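Chapter 4
Keeping Materials in Use: How Companies Plan for Recovery

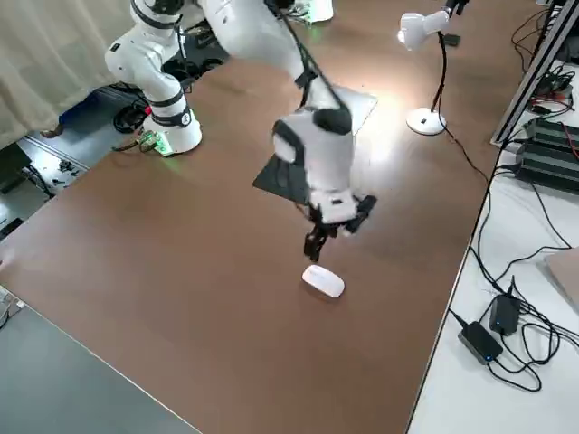 What does it mean for a material to be recovered?

A material is recovered when it is taken out of a product or a waste pile and put back to work in a form that someone can use. The new use may be the same as the old one, as when a glass bottle is melted and made into another bottle. It may also be a lower use, as when broken concrete is crushed and spread under a road. Both count as recovery, but they do not save the same amount of energy or raw material, and a good part of this chapter deals with the difference between them.

In Chapter 3 you followed a product from the mine or the forest to the store. The next pages pick up the story at the point where the product is worn out, broken or simply no longer wanted. For most of the last century this was treated as the end. The owner threw the product away, the city or a hauler picked it up, and the maker had no further part in it. The cost of disposal fell on the public, and the maker had little reason to think about it when choosing a screw, a glue or a coating.

That has changed in many industries, although slowly. Some companies now plan for recovery before the first unit is built. Others have been pushed into it by laws that make them pay for collection. A few started for a more ordinary reason: their scrap was worth money and they were giving it away.

Key terms in this chapter

Closed loop: a system in which material goes back into the same kind of product.
Open loop: a system in which material goes into a different kind of product.
Downcycling: reuse of a material in a form with lower value or lower strength.
Residue: what is left after everything that can be recovered has been taken out.
Take-back: an arrangement in which the maker or seller accepts used products from customers.

The four routes

A used product can follow one of four routes. It can be used again as it is, it can be repaired or rebuilt, it can be broken down for its materials, or it can be thrown away. They are listed in this order because each step down the list usually loses more of the work that went into making the product. A steel chair that is sold to a second owner keeps its full value as a chair. The same chair sent to a furnace keeps only its value as steel, and the cutting, welding and painting have to be done over.

There are exceptions. Old refrigerators are a common one. An old refrigerator that still runs may use so much electricity that taking it apart is better for the environment than passing it on. The age at which this becomes true depends on how efficient the new models are and on how the local power is made. You will work through a case of this kind in Section 4.3.

Transport can also change the answer. Crushed glass is heavy and cheap. If the nearest furnace is far away, the fuel burned by the trucks may cancel part of the gain. Aluminum is a different matter. Making it from ore takes so much energy that used cans can be hauled a long way and still come out ahead.

A case to start with: the Birummont plant

The town of Birummont has a factory that makes window and door frames for a company called Soler. The factory cuts long aluminum bars to length, and every cut leaves a short piece behind. For years the short pieces went into the same bin as floor sweepings, plastic wrap and broken glass. A hauler took the bin away and charged by weight. The metal was sorted out somewhere down the line, and the plant got nothing for it.

When the plant looked at its records, it found that it was sending out some 4,000 pounds of mixed waste in a month. By weight, 86 percent of it was clean aluminum. The company set a second bin beside each saw and arranged for the metal to go to a smelter called Alum, which melted it and sold it back as new bars. The plant now paid to dispose of a much smaller load and received a credit for the rest.

The change was simple, but it did not go smoothly at first. Two loads were refused because rubber seals had been dropped in with the metal. Rubber burns in the furnace and spoils the melt. The plant had to move the seal station to another part of the building, and after that the loads were accepted. We will come back to this point in Section 4.2, under contamination.

Notice what the plant did not do. It did not change the frames themselves. A frame taken out of an old house was still hard to recycle, with its seals, foam and steel corner pieces all joined together. Dealing with offcuts inside the factory is the easy half of the job – the metal is clean, the alloy is known, and the pieces are all in one place. Dealing with products that have been in use for decades is the hard half.

Designing for the hard half

Soler later brought out a line of frames under the name Ovness. The corners were held by clips of the same alloy as the frame, and the seals slid into a groove without glue. A worker with hand tools could take one apart in less than 10 minutes. The older frames had to be cut up with a saw, and the mixed pieces were sold at a lower price.

The clips cost more than the steel corners they replaced. Whether the extra cost was worth it depends on who gets the benefit. If the frames are pulled out by a demolition crew thirty years from now, the crew or its scrap dealer will be paid for the clean metal, and the maker will see none of it. This is one of the main problems with design for recovery, and it is the reason some governments have tied fees to how easily a product comes apart. Section 4.4 compares three ways of setting such fees.

How the chapter is organized

Section 4.1 explains how to measure recovery. The rate a company reports can look high or low depending on where the measurement is taken, at the collection bin or at the furnace door. Section 4.2 covers sorting and contamination. Section 4.3 compares the four routes using energy, water and cost. Section 4.4 looks at laws and fees, and Section 4.5 returns to Birummont with a full set of records for you to work from.

You will need the material balance method from Chapter 2. If you have not used it for a while, review the worked problem at the end of that chapter before going on. A balance sheet for a waste stream follows the same rule as one for a product: what goes in must equal what comes out plus what is stored.

Before you read

Choose one product you use every day and write down the materials you think it contains. Next to each one, write how you believe it is joined to the others – glued, screwed, snapped, welded or sewn. Keep the page. At the end of Section 4.2 you will be asked to mark the joints that would have to be broken before any of the materials could be sold.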